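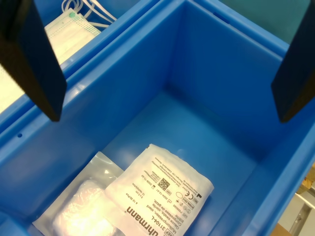

Kunststoffbehälter, blau, Blick auf Boden und Wände

Begehungsprotokoll Lager und Kommissionierung, Standort Grurkitberg
September | Arbeitssicherheit Dallorlow Logistik

Geltungsbereich: Palettenlager, Fachbodenanlage Fujimoto, Packplätze, Wareneingang. Der Anbau Clellska wird gesondert begangen.
Bewertung: i. O. = in Ordnung, M = Mangel, n. g. = nicht geprüft.

1. Palettenregale

1.1 Belastungsschilder vorhanden und lesbar: M
Kommentar: Am Kopfende von Gang C ist das Schild durch Stretchfolie verdeckt. Folienrest entfernen, Schild reinigen. Die übrigen Angaben stimmen mit der Aufbauanleitung überein.

1.2 Stützen ohne sichtbare Verformung: M
Kommentar: 347 Stützen in Augenschein genommen. An 2 Stützen Anfahrschäden im unteren Bereich, beide auf der Fahrseite. Felder entlastet und mit Kette abgesperrt. Freigabe erst nach Messung durch die befähigte Person. Richten der Stützen ist unzulässig, nur Austausch gegen Originalteile.

1.3 Träger eingerastet, Sicherungsstifte gesetzt: i. O.

1.4 Anfahrschutz an den Eckstützen: i. O.
Kommentar: Anker an Gang A nachgezogen. Die Lackschäden sind älter und bereits im letzten Protokoll geführt.

2. Fachbodenanlage und Behälter

2.1 Fachböden nicht überladen, keine bleibende Durchbiegung: i. O.

2.2 Kunststoffbehälter ohne Risse und ausgebrochene Ränder: n. g.
Kommentar: Zum Zeitpunkt der Begehung war der größere Teil des Bestands im Umlauf. Stichprobe von 162 Behältern für den nächsten Termin einplanen. Prüfpunkte sind Ecken, Griffkanten und die Unterseite. Behälter mit Haarrissen an der Griffkante sind auszusondern, auch wenn der Boden trägt. Verkleben wird nicht anerkannt.

2.3 Behälter sauber, keine Etikettenreste auf der Innenseite: n. g.
Kommentar: Siehe 2.2.

3. Packplätze und Verpackungsmaterial

3.1 Brandlast begrenzt, Kartonagen nur im Tagesbedarf: M
Kommentar: Am letzten Packplatz lagerten flach gelegte Kartons bis unter den Lichtschalter. Menge auf Tagesbedarf reduzieren, Rest zurück in das Materiallager.

3.2 Kartonbögen nicht als Bodenbelag im Gehbereich: M
Kommentar: Vor dem Packtisch lag ein loser Bogen auf dem Hallenboden. Rutschgefahr. Wird eine weiche Standfläche gewünscht, ist eine Arbeitsplatzmatte mit abgeschrägtem Rand zu bestellen.

3.3 Folienbeutel getrennt von Heißklebegeräten gelagert: i. O.
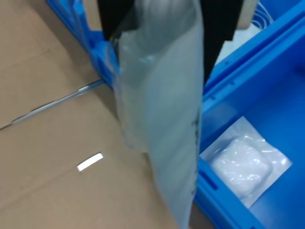 3.4 Sicherheitsmesser mit selbsttätigem Klingenrückzug: i. O.
Kommentar: Ein Cuttermesser mit feststehender Klinge eingezogen. Ersatz über die Werkzeugausgabe.

4. Verkehrs- und Fluchtwege

4.1 Fluchtwege frei und gekennzeichnet: M
Kommentar: Rollcontainer vor dem Notausgang Nord. Sofort beseitigt. Bodenmarkierung an dieser Stelle abgefahren, Erneuerung beauftragt.

4.2 Beleuchtungsstärke an den Packplätzen: i. O.
Kommentar: Messwert 400 Lux, Messung auf Tischhöhe bei geschlossenem Tor.

4.3 Feuerlöscher zugänglich, Prüfplakette gültig: i. O.

5. Flurförderzeuge

5.1 Tägliche Einsatzprüfung dokumentiert: M
Kommentar: Im Prüfbuch des Schubmaststaplers fehlen Einträge der Spätschicht. Schichtleitung informiert. Ohne Eintrag keine Inbetriebnahme.

5.2 Ladestation belüftet, Kabel unbeschädigt: i. O.

Die Mängel 1.2 und 4.1 gelten als vorrangig. Rückmeldung zu allen übrigen Punkten schriftlich an die Arbeitssicherheit, mit Vermerk der Protokollnummer. Punkt 3.1 war bereits bei der vorigen Begehung offen und wird bei der Nachkontrolle zuerst geprüft.

Weitere Protokolle und Merkblätter
Begehung Anbau Clellska: Tore und Überladebrücken
Merkblatt Sichtprüfung von Regalstützen
Prüfliste Leitern und Tritte
Ladungssicherung im Wareneingang

© Dallorlow Logistik, Standort Grurkitberg | Kontakt | Impressum | Nach oben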